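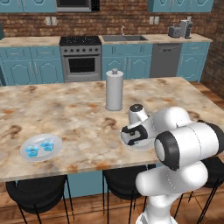
Comparing two gripper controllers in a simulated kitchen

Zuleica Rangel, Makis Karagiannis and Honeylyn Yap
Supervisor: Efthymia Tsolakis

1. Aim

Our group compared two ways of closing a parallel gripper on thin or small kitchen items. The first controller, Onu, drives the fingers to a set width. The second, Watiter, closes them until a force limit is reached. Both ran on the same arm model in Skellow, the simulator used in the robotics lab. We wanted to know which one drops fewer objects, and whether the answer changes with the shape of the object.

2. Setup

The arm works over the kitchen island. Objects used were a round white plate, a small blue cube and the paper towel roll. The plate is the hardest of these because the fingers have to come down at the rim and there is little room between the rim and the benchtop. Arm speed, approach height and friction values were kept the same for both controllers. Start positions were shifted at random by up to 5 cm.

We ran 3,264 trials in February, half with each controller. A trial was a success if the object was lifted clear of the surface and held until the timer ended. Sevim Sönmez wrote the logging script and let us use it.

3. Results

Onu did well on the cube and poorly on the plate. If the plate was a little off centre, one finger touched first and pushed it sideways. Watiter coped better with this, but was slower to close. It failed 164 times in total, and 51 of those were on the paper towel roll, mostly from gripping too high and tipping it.

We threw out one early batch where the wrist camera was set to the wrong colour profile and the plate was not being detected against the marble.

4. Discussion

Watiter is the better choice for plates. For the cube we could not see a difference worth the extra closing time. The friction values came from the simulator defaults and were never checked against a real plate, so the drop rates should not be read as real-world numbers.

5. Further work

Repeat the plate trials on the arm at the Tirnunley lab, with softer finger pads. Makis has started on a version of Onu that stops when the first finger makes contact.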